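Right, finally cleared the loft this weekend so here's a thread about moving house with far too many board games

We've got the keys to the new place in Bukham from September and Hanna has politely asked how many of "those boxes" are coming with us. All of them, Hanna. All of them

Started with the jigsaws as they're easiest to part with. Did the 12 I'll never do again, then sat on the floor and read the back of every single one for an hour

Found the Nindus set my uncle gave me! Missing the rulebook, two pawns and most of the lid. Keeping it obviously

Pichit came round to "help" and opened a 4-player game before he'd taken his coat off. We played three rounds and packed one bag

He won all three and I'm not discussing it

Also does anyone want a 3,224 piece puzzle of a harbour? Who makes a puzzle with that many pieces?? Why not stop at 3,000. Collection only, it weighs more than the cat

Tip from Matilde which has been a lifesaver: elastic bands round the lids BEFORE you turn anything on its side. I learnt this on the stairs with a bag of tiny wooden sheep
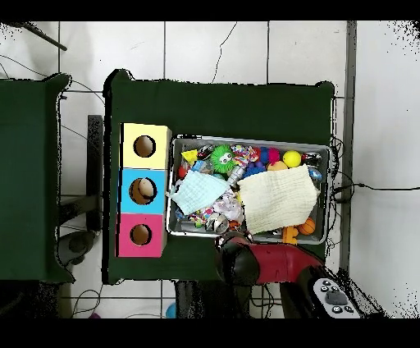 Anyway the charity shop on the corner takes games but only if they're complete, so that's my evenings gone, checking cards against lists with a cup of tea and the radio on

Down to five bin bags and a suitcase. Hanna says the suitcase is for clothes. We'll see

Still one sheep short if anybody's got a spare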